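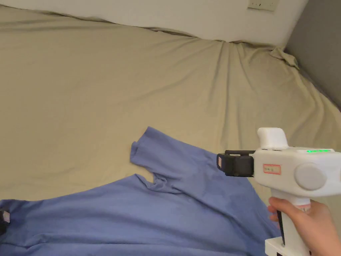 De: Rehema Chege
Para: lista de vecinos de Lemodthorpe
Asunto: Re: sábana bajera que se sale en la esquina
Fecha: 23 de diciembre de 2020

Hola, Graça, hola a todos:

Graça Figueiredo escribió:
> Tengo la cama grande metida en el rincón, pegada a dos paredes, y la
> bajera se me suelta siempre por la esquina del fondo. La remeto con
> la mano y a la mañana siguiente está otra vez hecha un rebujo. El
> colchón es un Damgaard, bastante alto. ¿Compro otra de más fondo o
> hay alguna forma de sujetarla? Además doblo la ropa encima de la
> cama y con las arrugas no hay manera de que las camisetas queden
> derechas.

Yo tengo la cama colocada igual, en rincón, y el problema es el mismo. Antes de comprar nada, mide el alto del colchón con el cubrecolchón puesto. El mío subió casi 2 cm al ponérselo y la sábana que tenía dejó de llegar por debajo. En la etiqueta de la bajera suele venir el fondo; si va justo, la esquina que no alcanzas bien es la primera que salta.

Lo que hago yo es empezar por la esquina del fondo. Separo la cama 40 cm de la pared, meto esa esquina hasta que la goma queda debajo del colchón, luego la contraria en diagonal y al final las dos de fuera. Después empujo la cama despacio, sin que la tela roce la pared. Si empiezas por las de fuera, a la última le falta tela y se queda tirante, con esas arrugas en abanico.

Probé también las pinzas elásticas de Konis, que van cruzadas por debajo. Sujetan, pero hay que levantar el colchón cada vez que cambias la cama y yo acabé quitándolas. Las Livevlow no las conozco – si alguien las tiene, que lo cuente.

Para doblar, estiro primero la zona de los pies y trabajo siempre ahí. Pongo la camiseta con el delantero hacia abajo, aliso las mangas desde el hombro, las llevo hacia la espalda y doblo el cuerpo en tres. Las de algodón las saco del tendedero en cuanto están secas y no las dejo amontonadas en el cesto.

Si al final compras otra bajera, lava la nueva antes de decidir si te vale. La mía de algodón encogió en el primer lavado y eso que la puse a 40 grados.

Un saludo,
Rehema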